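Plandance Scheduler: nightly export to Cattaneo stops partway through
Ticket status: Resolved, monitoring
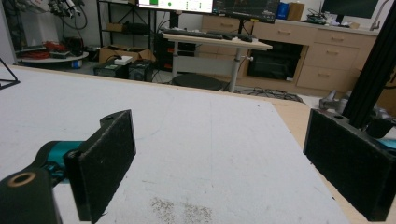
Last modified: Sep 20, 2022 by Damian Zawadzka

Component: export worker
Severity: 2
Affected site: Tukum
Other sites: Grernulel runs the same build and is not affected

Summary
The nightly export of work orders from Plandance to Cattaneo ends before all records are written. The job reports success. The file is valid CSV, with a correct header and no broken rows, but the row count is lower than the count shown in the Plandance queue view. Shift leads at Tukum first reported missing orders in August and entered them by hand.

Expected result
Row count in the export file equals the row count in the queue view at the time the job starts.

Observed result
Queue view: 1,484
Export file: 200
Exit code: 0
No entry in the error log. The worker log ends with "batch complete" and the normal shutdown message.

Log

Entry 1
Reran the export by hand from the admin console. Same result, 200 rows. Compared the file with the previous night's output. Rows are sorted by order ID and the cut falls on a page boundary. The default page size in the export worker is 200, so the worker is reading the first page and stopping.

Entry 2
Checked disk space and permissions on the drop folder. Both normal. Copied a larger file into the folder under the service account without trouble. Storage is ruled out.

Entry 3
Ran the same export at Grernulel. All pages written. Compared the config files from the two sites. Differences: host name, time zone, drop folder path, and the sort key. Grernulel sorts on the internal record number. Tukum sorts on order ID, which was changed at the request of the planning desk so that the printed list would match the paper binders.

Set the Tukum sort key back to the record number on the test server. Export completed in full. Set it to order ID again. Export stopped after page one. Repeatable.

Entry 4
Turned on query tracing. The worker asks for the next page by passing the last sort value it received. With record number this is an integer and the comparison works. With order ID it is a string, and IDs at Tukum contain a slash. The worker does not escape the slash when it builds the request. The server reads the text after the slash as part of the path, finds no match, and returns an empty list with status 200 OK. The worker treats an empty list as the end of the data.

Two separate defects:
a) The cursor value is not escaped.
b) The worker does not compare rows written with the total returned in the first response. Had it done so, the job would have failed on the first night.

Workaround
1. Open the export profile in the admin console.
2. Change the sort key from order_id to record_no.
3. Save and restart the export worker. Reloading the profile is not enough; the worker reads the sort key only at startup.
4. Run the export once by hand and compare counts.
Planning desk can sort the printed list in the report viewer. The export order has no effect on the import into Cattaneo.

Fix
Patch for (a) applied at Tukum. Cursor values are now percent-encoded. Sort key returned to order_id after the patch and the export completed on 3 consecutive manual runs with matching counts.

Patch for (b) is in review. Until it is merged, a count check runs as a separate step after the export and sends mail to the on-call address if the numbers differ.

Open items
- Import of the missing orders. Hand-entered orders will collide with the backfill on order ID. Cattaneo rejects duplicates and keeps the existing row, so quantities typed by hand will stand. Planning desk to confirm this is acceptable before the backfill is run.
- Grernulel to receive the same patch at the next maintenance window. No change to its sort key.
- Knowledge base page on export profiles still says any column can be used as a sort key. Needs a note on unpatched builds.

Ticket stays open until the backfill is done.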